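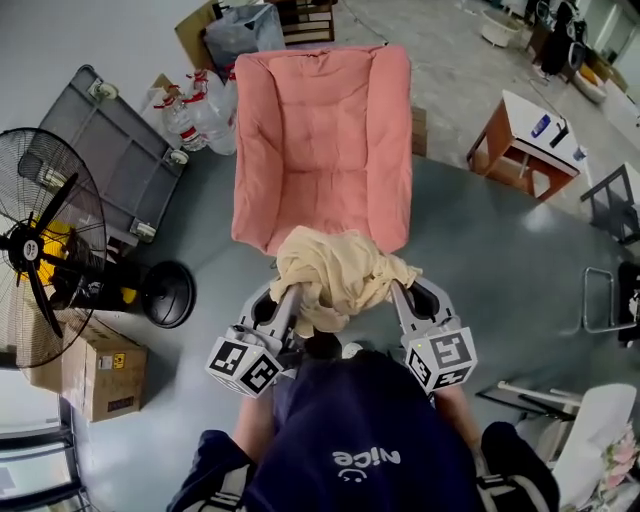 Pale yellow cloth, front of the pink armchair.

October, 4:15 pm

Dye notes, mostly for me and Kobe. The onion skin bath finally gave me a decent gold on the Nutdale wool (yay!), 100 g of fiber to 9 g of alum, simmered slow and left in the pot overnight. The Tilluvero cotton is still a sulk, it came out patchy twice, so I'm scouring it longer next time – soda ash, a proper boil, the works. Kobe, did you use up the cream of tartar? Jar's empty. Skein 386 still needs a tag.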